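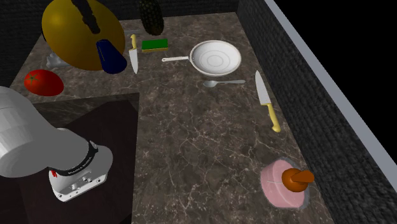 Kitchen robots still slow at clearing the counter, Mokgate tests find

27/01/2018

A robot arm that can pick up a cup in a computer model of a kitchen still needs several minutes to clear a counter that most people would clear in one, according to results released by Mokgate, a small automation testing firm.

The company ran 1502 trials between November and the middle of this month. In each one, a simulated arm was given a single household chore and a time limit. The chores were ordinary ones: move the cup, put the spoon with the other silverware, lift the sponge, get a piece of produce into a bowl. Nothing was cooked and nothing was washed.

The arm finished the job it was given in 372 of those trials. Mokgate counted a trial as finished only if the item ended up where it was supposed to be, right side up when that mattered, with nothing else knocked off the counter.

"People see a short clip of a robot making a sandwich and they think it is coming next year," said Ihor Fedoruk, who runs the test program. "We wanted a number for the boring parts. Picking up a spoon is a boring part, and it is hard."

The tests were paid for by Valtton, which sells dishwashing equipment to restaurants and hospital kitchens and has been looking at whether an arm could load its machines. Valtton said it had no product to announce. It asked for the study last summer after its own engineers could not agree on how close the technology was.

All of the work was done in simulation. Mokgate builds a kitchen counter on the computer, puts food and utensils on it in different positions, and lets the control software run the arm as if it were real. The firm says that lets it try far more layouts than it could with a real counter, and nobody has to pick the tomatoes up off the floor. The drawback is that a model gets some things wrong. Sponges do not squash quite the way real ones do, and a thin handle can slide in a way it would not slide in a drawer.

Fedoruk said a good score in the model does not promise a good score in a kitchen. A bad score is more useful to a customer, he said, because real kitchens are usually harder.

Two kinds of hand were used in the program. One was a simple gripper that opens and closes. The other had several jointed fingers and was meant to be better with round or uneven things. Mokgate expected the fingered hand to win on nearly everything. It did better on produce and cups, and worse on flat things such as spoons and knives, where the fingers often met the counter before they met the handle.

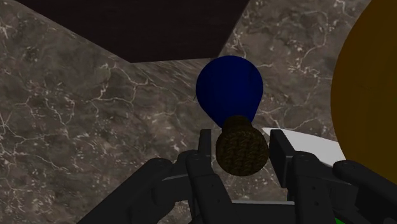
Approach was the main trouble for the fingered hand. To close around something, it has to come in with its fingers open, and on a crowded counter there is often another item in the way. The software would back off, try from a different side and back off again until the time ran out. Fedoruk's group logged those trials as "no contact," and they made up the largest share of the failures.

The next largest share was dropped items. In many of those the hand got hold of the object and lost it on the way up. Round fruit was dropped less than the group had guessed. Pans were dropped more, mostly because the hand took them by the rim when it should have used the handle.

Knives got their own section in the report. The software was told to take a knife by the handle only and to stop if it could not. It stopped most of the time. Valtton had asked for that rule, and said a machine that leaves the knives for a person would be acceptable in the kitchens it serves.

Speed was the other problem. The time limit in most trials was 240 seconds for one item, and the finished trials used a good part of it. A good deal of that time went to looking and planning before the arm moved at all. Mokgate said faster computers would help with this, and that it would probably be the easiest part to fix.

The report compares the results with a test the firm ran on people. It asked office staff to clear a similar counter at a normal pace. Everyone finished in under a minute, including one man who was on the phone.

Shop-floor work gave a better picture. In a separate set of 200 trials, the same software was asked to move boxed parts from a bin to a tray, with each box the same size and the tray always in the same place. Nearly all of those trials were finished, and the few that failed were put down to two boxes being picked up together. Panasiuk, a parts supplier that let Mokgate copy the layout of one of its packing benches, said it was thinking about a trial with a real arm later this year. The company said no jobs would be cut for it and that the bench in question is short of people on the night shift.

The gap between the two sets is about what people in the field would expect. A packing bench can be arranged to suit the machine. A kitchen counter is arranged by whoever used it last. Fedoruk said he gets asked at family dinners when he will have a robot that does the dishes, and he tells them to buy a bigger dishwasher.

Some parts of the work did improve over the test period. The software was updated twice, and the second update raised the score on cups and on single vegetables. It had no clear effect on spoons. On counters with only one or two things out, the arm did fairly well by the end. Each added item brought the score down, and items that touched or leaned on one another brought it down the most.

Mokgate has tried one way around this, which is to have the arm push things apart before it tries to lift anything. Early results were mixed. Pushing made room for the fingers but also sent some items over the edge, and under the firm's rules that counts as a failure even if the right item is picked up later. The group plans to look at slower pushes and at using the side of the hand instead of the fingertips.

Ruvby, which rents cleaning machines to hotels and was shown the results ahead of release, said it was not ready to spend money on kitchen arms. The company said it would look again when an arm could clear a breakfast table without someone standing next to it. It already uses floor machines in some buildings and said those had worked out because a floor is mostly one job.

Valtton was more hopeful. It said it does not need an arm that can handle everything on a counter. In a hospital kitchen, trays come back on a belt with the same plates and the same cups, and the company thinks that is closer to the packing bench than to a home. It has asked Mokgate to build a model of a tray line next. The work is set to start in the spring, and the fingered hand will be tested again along with the simple gripper.

The firm will also repeat part of the kitchen study with a real arm and real food. The first round will leave out knives and anything made of glass. Fedoruk said the team has a room for it and a sink, and is waiting on a safety cage that was delivered in the wrong size and had to go back.

The full report is available from Mokgate on request. It includes the scores for each item and a list of the layouts used.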